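Brundmont College, Food Studies, evening course
Heat and Moisture in Cooking, notes for session 6
Z. Wróbel, updated 02/12/2020

Read before the practical. Typed up fast from my board notes, so bring questions. Section 5 is the bit people lost marks on last time.

1. Where we got to

Three ways for heat to get into food. Conduction, convection, radiation. You've had the definitions, not repeating them. Nearly every real method is a mix. A roast in the oven: radiation off the walls, convection from the air, conduction up through the tin, and then conduction only once you are inside the meat. That last part matters most. Whatever happens outside, the middle of a solid lump of food heats by conduction and conduction is slow.

Hence thickness. Double the thickness and the middle takes a good deal more than twice as long, nearer four times for the same shape. Turning up the oven helps the outside and hardly helps the middle. Burnt pie, cold filling.

Shape too. Flat things cook faster than round things of the same weight. Sausages are sensible, meatballs less so.

2. Dry and moist

Dry heat: baking, roasting, grilling, frying. Yes, frying counts as dry. Oil is wet to touch but there's no water in it, so it goes well past the boiling point. Somebody argues with me every September.

Moist heat: boiling, simmering, poaching, stewing, steaming. Water or steam carries the heat. At normal pressure neither goes past 100 C to speak of, so the surface never gets hot enough to brown. Browning (Maillard) needs a dry surface and a temp well up above that.

What this means on the plate:
dry heat gives crust, colour, strong flavours
moist heat gives soft surface, pale, cleaner flavour, less shrinking at the edges
combination (brown first, then stew) gives you some of both

Stewing meat won't "seal in the juices" because you browned it first. It adds flavour to the gravy. That's a good enough reason to do it. Please don't write sealing in the exam.

3. Why steam is so good at it

Put your hand in an oven at 100 C for a second, fine. Put it in steam at 100 C and you're off to hospital. Same temperature. Don't try either.

The difference is latent heat. It takes a lot of energy to turn water into steam, far more than it takes to bring the same water to the boil from cold. The steam is carrying all that. When it meets something cooler it goes back to water and hands the lot over at the surface. So steam dumps heat fast at the start, while food is cold, and slows down as the surface catches up.

Dry air has nothing like that to give away, and it's a poor conductor on top.

Points for the notes:
condensing is what does the work, so the steam must be able to reach the surface
food packed tight = cold patches where it touches
lift the lid and you lose the steam, air gets in, temperature drops
water drips back, see dripping below

Dripping. Steam condenses on the lid as well as on the food. Flat lid, the drops fall straight down. Domed lid, more of it runs to the rim. Bamboo soaks some up. A cloth under a metal or glass lid does the same job, just keep the corners folded up on top, away from the heat.

4. Doughs and steam

Bread in an oven and bread in a steamer start the same way. Flour, water, yeast, knead, prove. Gas bubbles expand as they warm, a bit of extra push from the yeast before it dies, some water turning to vapour inside. Then it sets. Starch in wheat begins to swell and gel from 60 C up, gluten firms a little after. Once both have gone the crumb is fixed and it'll not rise any more.

In the oven the outside then dries out and browns. In the steamer it can't dry, so no crust, just a thin smooth skin. Colour stays close to the colour of the dough. Low gluten flour is usual for buns, gives a finer and softer crumb. Strong bread flour works but they come out chewy, and sometimes wrinkly.
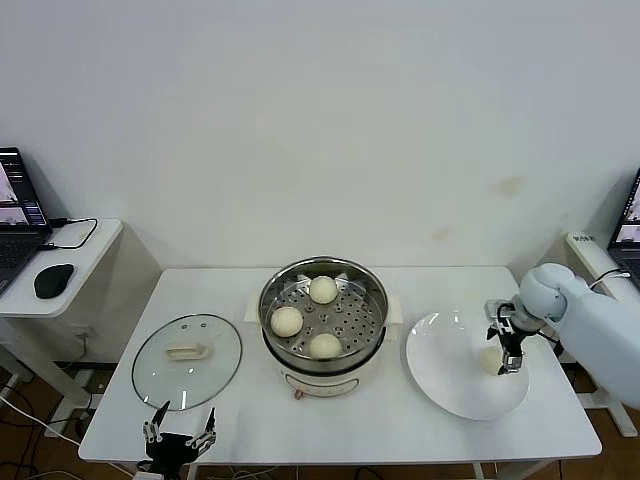
Buns in the steamer basket, lid off.
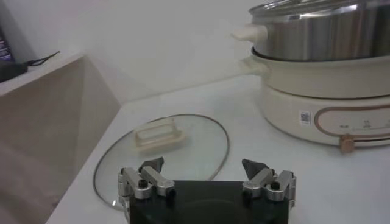
Leave gaps. Dough swells a fair bit while cooking and two buns that touch will stick and tear when you pull them apart. Paper squares under each one help, or a light oiling of the basket.

Collapsing. Commonest complaint. Causes:
over-proved, structure too weak to stand up
lid whipped off the moment they're done, sudden cooling, the skin shrinks in before the crumb is firm
boil too fierce
water dripping on the tops (gives spots, shiny and dense, more than a real collapse)

Fix: heat off, leave the lid slightly ajar a few minutes, then open. Konrad Sikora does this with his classes on the Cozma site and swears by it. I find it helps with plain buns and makes no odds with filled ones.

Yellowish dough? Several causes. Flour that isn't bleached, or too much baking soda, or just an ingredient like egg or pumpkin. Alkali turns the pigments in flour yellow, same effect as in some noodles. If it tastes soapy it was the soda.

5. Pressure (READ THIS)

Water boils when its vapour pressure matches the pressure around it. Raise the pressure, the boiling point goes up. Lower it, the boiling point goes down. That's all there is to it, but the questions come dressed up in different ways.

Up a mountain: lower pressure, boils cooler, pasta takes longer. Turning the gas up does not help. You just lose water faster.

In a pressure cooker: sealed, steam can't leave, pressure climbs, boiling point climbs with it. The one in our teaching kitchen settles at 117 C inside. Doesn't sound a lot hotter. But the reactions that soften beans and break down collagen speed up steeply with temperature so cooking time drops to a third or less.

A plain steamer with a loose lid is NOT a pressure cooker. Steam escapes round the edge, pressure inside is the same as the room, so 100 C. Last year half the group wrote that a steamer cooks hotter than boiling. It doesn't. Same temperature, different way of delivering it.

Also, a rolling boil is no hotter than a gentle boil. Costs more gas and knocks the potatoes about.

6. Nutrients

Two kinds of loss, keep them separate.

Leaching: stuff that dissolves in water goes off into the cooking water. Vitamin C, several of the B group, some minerals. Big in boiling, small in steaming, there's hardly any water touching the food.

Heat damage: happens in any method. Vitamin C again, folate, thiamin. Depends on time and temperature, and on how much air gets at it.

So steamed broccoli beats boiled broccoli mostly on leaching. If you drink the water (soup) then the gap mostly closes. Small pieces leach more, more cut surface. Put veg into water that's already boiling. Fat soluble vitamins, A D E K, don't leach much either way.

Green veg colour: chlorophyll goes olive with acid and time. Veg gives off its own acids as it cooks and with a lid on they stay in. Short cooking is the answer. Soda keeps it green but wrecks the texture and the thiamin, old school dinners trick.

7. Safety in the practical

Open lids away from you, far side first. Steam burns are worse than they look at first, cold running water straight away and tell me.
Check the water level before switching on. Boiled dry is the usual way we lose equipment.
Dry oven gloves only. A wet cloth lets the heat straight thorugh.
Long sleeves rolled, hair back.
Filled items: probe the centre, not the dough.

8. For next time

Short written piece, some 300 words. Pick one food and cook it by one dry and one moist method. Say what differs in colour, texture, flavour, and WHY, using sections 2 and 3. No recipes please, I don't need the recipe. Hand in at the Grerkent building office or by email, either's fine.

Test is the session after, 60 minutes, short answers. Covers sessions 4 to 6. Latent heat will be on it. So will pressure.

Reading: the chapter on moist methods in the course pack, skip the tables at the back, they are the old ones. The worksheet with the cooling curves is still to come, I've only got a paper copy and it wants redrawing.

Aprons: if you took one home bring it back washed

Z.W.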